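# Kirnora Kitchen Words

A collection of household recipes and kitchen notes, typed up from handwritten cards and kept as plain text so that anybody can search it, sort it or cook from it.

## What this is

Kirnora began as a shoebox. My aunt kept her recipes on whatever paper was nearest, and when the box came to me I started typing them up of an evening, mostly so I could find the lemon slice without tipping the whole lot out on the bench. Then a cousin sent hers, and a neighbour in River lent me two exercise books, and before long I had something that deserved a proper file layout and a README, so here we are.

There are 1,000 entries at present. Of those, 800 are recipes in the ordinary sense, with ingredients and a method, and the other 200 are what I call notes: how long to soak the peas, what to do when the jam won't set, which neighbour's oven runs hot. I'm very fond of the notes, and I'd ask you not to skip over them.

## What's in the folder

- `recipes.csv` – one row per recipe
- `notes.csv` – one row per note, same columns but with `method` left blank
- `measures.txt` – my working list of cups, gills, dessertspoons and "a butter piece the size of an egg"
- `spelling.md` – the odd spellings I kept and the ones I didn't

## Columns

| Column | What it holds |
|---|---|
| `id` | A short code, never reused |
| `title` | As written on the card, including "Mum's good one" |
| `source` | Which box or book it came out of |
| `ingredients` | Separated by semicolons |
| `method` | As written, with line breaks removed |
| `measure_type` | `metric`, `imperial`, `mixed` or `none` |
| `remarks` | Anything scribbled in the margin |

If a card had no title I've used the first few words of the method in square brackets. There's a run of these in the Van Hecke books, where the writer plainly knew what she was making and saw no need to label it.

## How the typing was done

Everything was typed by hand, by me or by Donnie Guthrie, who has far better eyes for faded biro than I have. We each checked the other's work against the card. Where we couldn't agree on a word it's marked `[?]` and left alone. Please don't tidy these away in a copy you pass on, as I do go back to them whenever somebody writes in with a good guess.

We kept the original wording even when it was clumsy. "Cook till done" stays "cook till done". Oven temperatures are left as they were too – a "moderate oven" is a moderate oven, and you'll have to use your own judgement about yours.

Spelling was harder. I kept anything that looked like a family word or a local habit, and fixed plain slips like "suger", with the original put in `remarks`.

## Things to watch for

Some dishes turn up more than once, and I haven't merged them. Two cards for the same pudding may differ by one egg, and that egg might be the very thing you're after.

The measures are a muddle. An Australian tablespoon is 20 mL, and plenty of people cooking from these cards will have 15 mL spoons in the drawer. Most cards don't say which they meant, so the `measure_type` column won't settle it for you. It matters with baking powder and hardly at all with sultanas.

The collection leans heavily towards baking. People wrote down their cakes and carried their dinners in their heads, so please don't read it as a picture of what a family ate through the week. You'd think we lived on slice.

Nothing has been tested for allergens or safe preserving times. The pickling and bottling cards especially are there as a record, and you should follow current advice if you want to put up a batch.

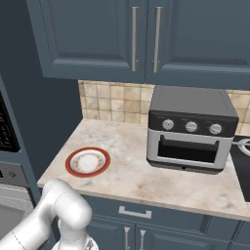 *Last changed: Sun 26 September*

## Changes in this version

- Added the Drivlow cards, mostly biscuits and one very long entry for Christmas cake
- Split `notes.csv` from the main file, which I'd been promising since March
- Fixed the semicolons in the chutneys
- Corrected "currents" to "currants" everywhere except in the one title where I think she was having a bit of fun

## Using it

You're welcome to cook from it, print it, study it or turn it into a little booklet for your own family. If you share it around, please leave the `source` column in place so the people who wrote the cards keep their credit. I'd love to hear what you make, and I'd especially love to hear if you can work out what "a Thursday tin" was, as it appears in the Van Hecke books over and over and we're still none the wiser.

To send in a card of your own, type it up in the columns above or simply copy it out in an email and I'll do the rest. Crossings-out are welcome.

Contact: Kirnora Kitchen Words, care of Donnie Guthrie | © Kirnora contributors | Back to top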